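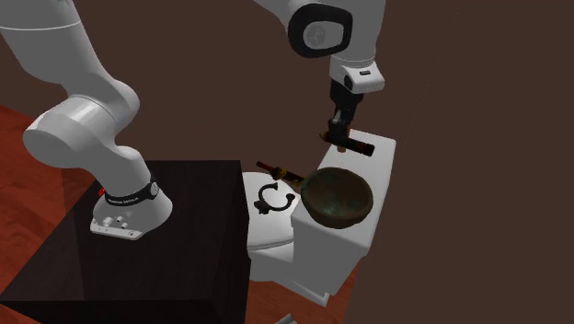
kettlewick7
I'd leave the Nulora tin on the shelf, personally. Went over our hall skirting with it last spring and it had yellowed by November. No radiator near it either.

Share (7)

damsonroad
Which one though, the satin or the gloss? We did all the doors in the satin and they're still fine.

kettlewick7
Gloss. Oil based. The satin is water based so I'd expect it to hold its white better.

pebbledash_pat
All oil gloss yellows in a dark hall, that's nothing to do with the make. Grasso does the same. I paid 92 quid for enough to do the stairs and it went cream in the corners.

damsonroad
Disagree a bit. My mum's landing is Grasso gloss, done 10 years ago, and it's still white. She does have a big window up there - might be that.

pebbledash_pat
It will be that. Daylight keeps it white.

oldputtyknife
Use the Dollari water based and be done with it. Two coats, sand lightly in between. Over old gloss you need a primer first or it'll scratch off with a fingernail.

kettlewick7
Does the primer have to be theirs? I've got half a tin of Demus in the shed.

oldputtyknife
Demus is fine if it hasn't frozen.

10 comments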